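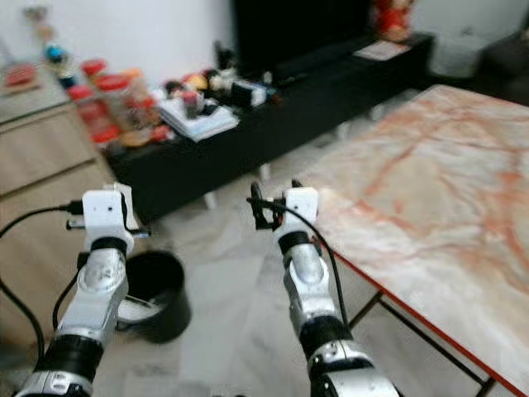 Workshop notebook, paper conservation bench
2025-07-08
Entry by Jolien Postma. Copy to Damian Eberhard and Vilho Ojala.

Wheat starch paste, second batch for the Rornano ledgers. The first batch was set aside after it failed to pass the fine sieve. The starch had been soaked in tap water overnight and the mixture caught on the base of the pan during heating. For the present batch the starch was soaked in deionised water, at one part starch to 4 parts water by volume, and stirred continuously with a wooden spoon until it turned translucent. Heating was then continued on the lowest setting until the paste fell from the spoon in a single sheet.

The paste was left to cool under a cover and passed through the horsehair sieve 2 times. It was then thinned for use on the spine linings. A thicker portion has been kept back for the board attachments and is labelled with today's batch letter. Neither portion contains a preservative. Staff are reminded to take paste from the jar with a clean spatula and never with the brush in use.

Test strips were prepared on offcuts of the Phí tissue and on the heavier Grollex repair paper. The Phí tissue lay flat after pressing between blotters. The Grollex paper cockled at one corner, where the paste had been brushed out unevenly. The strip was relaxed with a light spray and pressed again under felt.

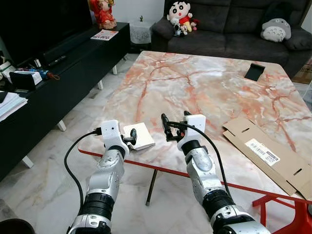

Should the Grollex paper be cut or torn for the infills?
Tear it along a water line, with the grain running parallel to the spine of the ledger. The feathered edge gives a softer join and leaves no hard step under the writing. Cut edges are acceptable only on the guards.

Ledger two. The sewing is broken at the third and fourth gatherings and the tail endband is detached. The old animal glue on the spine was softened with a poultice and lifted with a bone folder. Removal is complete on the upper half. The lower half has a printed waste lining with legible text, and work there was stopped until it can be recorded. The ink on the opening leaves was spot tested with water. The brown ink showed no movement. The red ruling offset slightly on the swab, and those leaves are to be kept out of any washing programme.

The surface cleaning of the remaining leaves is well advanced. The ledger has over 300 leaves, and the soft sponge has been used throughout, working from the gutter outwards. Soot is heaviest at the head. Grated eraser was tried on the flyleaf and discontinued, as crumbs lodged in the sewing holes.

The draft treatment record proposes a new case binding in cloth over the original boards. It was passed round the bench for remarks before being sent to the owner.

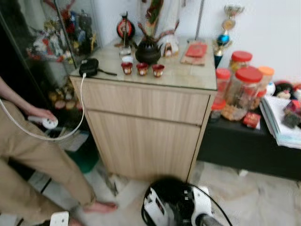
Xuân Khổng asked that the original boards be kept apart in a box and the text block given a plain conservation binding, on the grounds that the lower board has split along its joint edge and would need to be drilled to carry new cords. The remark has been added to the record beside the first proposal, and both will go to the owner with costs.

Outstanding: photograph the printed waste at raking light; order blotter; return the borrowed Dronura press boards; check the thick paste for mould before use and discard it if there is any sour smell. The binding decision is required before October.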